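週末の片づけメモ、居間編

とりあえず载せます。説明は短め、あとで直すかも。6月からずっと後回しにしてた居間、やっと手をつけた。洗濯物をたたむ場所がないのが一番の問題で、結局いつもテレビの前のあたりに集まってくる。

今回のルールは「椅子に積んだ服は夜までに引き出しへ」。守れるかどうかは別。シーツは紫のを敷いた。毛玉が見つけやすいので気にいってる。 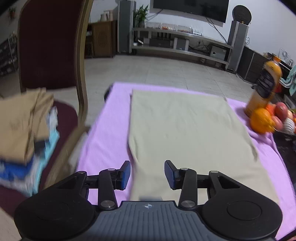 たたみ方はDivya Kurianさんに教わったやり方で、大きい布は先に長いほうを半分、それからもう半分。角を合わせるのに時間をかけないこと。急いでるとここでずれる。ずれたらやり直さない、そのまま次。

ベージュの布
広げると場所をとる。たたんでもまだ大きい。棚に入るかは未確認。

椅子の上の服
黄褐色のが一番上、その下に水色と青。背もたれがえんじ色の椅子、座るためのものだったはず。

果物とジュース
オレンジとりんご、オレンジジュースのボトル。台所に戻すのは最後でいいや。

テレビ台まわり
棚に箱やら容器やら。右下の黒いケーブル、まとめたい。Stodoraの結束バンドを注文ずみ、8本入り。足りなければ追加する。

スピーカーと鉢植え
左のスピーカーの横が緑の定位置。水やりは3日おきくらい、忘れがち。

奥の木の戸棚
格子の扉のやつ。上に白いケトルと白いカップ。中身の整理は次回にまわす。たぶん半日かかる。

残りの作業:引き出しの仕切り、床ふき、ケーブル。仕切りはTreddenのを買うか、空き箱で済ますか迷いちゅう。寸法をはかってから決めます。

更新 2026年7月27日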